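3.2 Composition of the notice corpus

The corpus holds 666 death notices and longer obituaries published by three regional papers serving Darnemari, Ocampo and Ladach. Notices were transcribed in full, including funeral details and requests for donations in lieu of flowers. Where a family placed the same text in more than one paper, only the earliest printing was kept. Transcripts were stored in Urkeo, the annotation program used for the whole study, and each was coded by two readers working separately.

Of these notices, 324 name an occupation for the deceased. We coded paid work, farm work and unpaid work in the home under separate headings, as earlier studies of obituary language have tended to fold the last two together. Military service was coded as an occupation only where the notice gave it as a career. Brief wartime service went under life events.

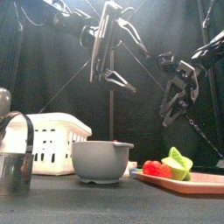
Figure 3. Two robot grippers above a table with a pot, basket, bowl and tray.

The order in which survivors are listed proved more regular than the order of life events. A spouse almost always comes first, followed by children from eldest to youngest and then grandchildren, who are often given as a number only. Siblings vary. In the Ladach paper they tend to precede the grandchildren, while in Ocampo they follow them or are left out. Stepchildren are usually listed with the other children, but 27 notices place them in a sentence of their own.

Euphemisms for death were coded from the opening sentence. "Passed away" is the most common wording in all three papers. "Died" appears more often in short notices, where space was charged by the line, and in those written for people with a long career in nursing or medicine. References to reunion with a spouse or parent cluster in December, although the monthly totals are too small to test. We return to religious wording in Section 4.

The two readers disagreed most often over humour. A remark about a man's poor golf or a neighbour's prized tomatoes could be read as a joke or as a plain record of a favourite pastime. After discussion, 10 notices remained unresolved and were left out of the counts for tone, though they were kept for every other category.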